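1 January 2018 — tips for keeping the gaming corner going at home, mostly so I stop answering the same messages. Written for our guild lot (Joldale server) but most of it works for any loot grinder.

**Pad and mouse upkeep**

- Sticky triggers: cotton bud, bit of isopropyl, work it round the edge. Don't pour it. Power off first, batteries out.
- Stick drift — compressed air under the rubber skirt, then recalibrate. Still drifting? New stick module. Don't muck around with paper shims.
- Mouse feet get gunky. Thumbnail, then a damp cloth. Glide comes right back.
- Keyboard: take a photo before you pull the keycaps. I didn't, once.
- Wash mousemats in the tub with dish soap. Flat to dry, out of the sun, a full day at least. Rubber backing goes wavy on the line. 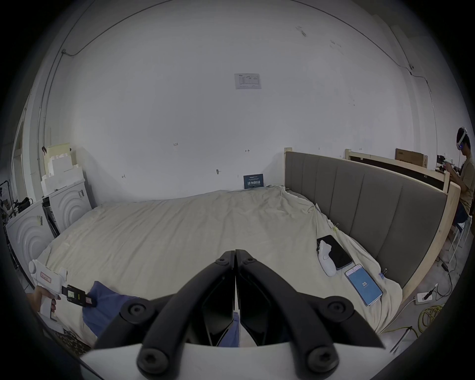 *Phones and a controller out on the bed.*

**Cables**

Velcro ties, not zip ties. You'll be changing it all again by October. Label both ends, masking tape and a biro is fine. Power on one side of the desk, everything else on the other. Leave some slack behind the monitor or the arm will yank the plug out when you tilt it.

Charge leads — hang them off a bulldog clip on the desk edge. Cheap ones charge slow, chuck them.

**Heat and dust**

Clean the filters before a new league, not half way thru. Hold the fan blade still with a finger when you use the air can. Case off the carpet, even an old chopping board under it helps. If the Amundsen map tanks your frames and nothing else does, that's the game. Turn shadows down and leave your paste alone.

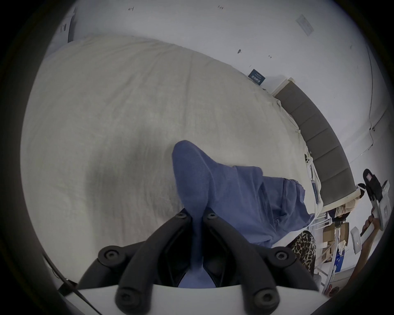
*Soft blue knit, pale sheet.*

**Snacks and drinks**

Chopsticks for chips. Laugh all you like, clean keys. Water bottle with a proper lid, on the floor side and never the tower side. Batch up a tray of something before a long farm night — sausage rolls freeze well, 100 of them if you've got the freezer for it. Mandarins are out, the juice gets everywhere.

**Stash and notes**

Keep a paper notebook by the keyboard. Mine has gem levels down the left, flask rolls down the right. Quicker than tabbing out. Inês Frade keeps hers on index cards, one per boss, and hers are neater then mine.

Stash tabs:

1. Dump tab first. Everything goes in.
2. Sort when it's full, not before.
3. Currency in its own tab, allways.
4. Uniques you'll "use one day" — price them and sell them.

For Cerna runs go in with 100 scrolls and come home when they're gone. Saves that two in the morning thing. 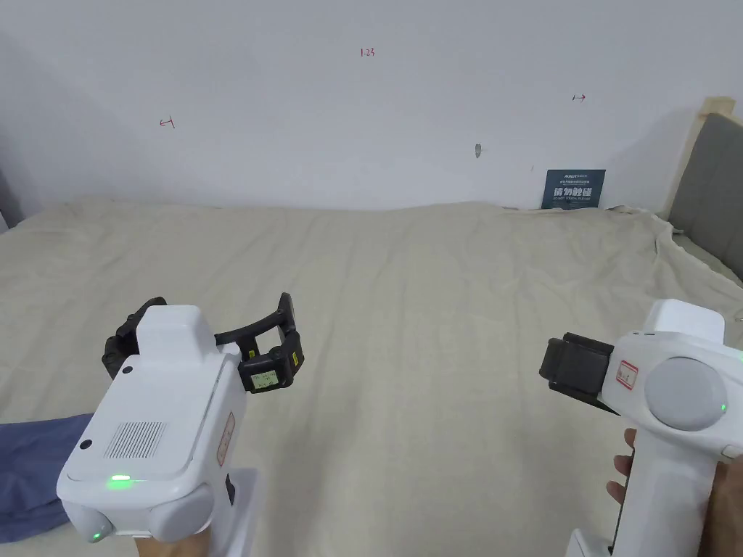
Barnach is different, bring half that and leave room for the fragments. They don't stack. Flasks full before the gate, cold resist capped, and turn the loot filter to strict or you'll be reading labels the whole fight.

**Chair and eyes**

Top of the screen at eye level. Feet flat. Lamp behind the monitor, warm globe, no glare. Get up every time you're back in town and have the stash open, stretch your wrists.

More when I get to it. Headset pads next, mine are flaking everywhere.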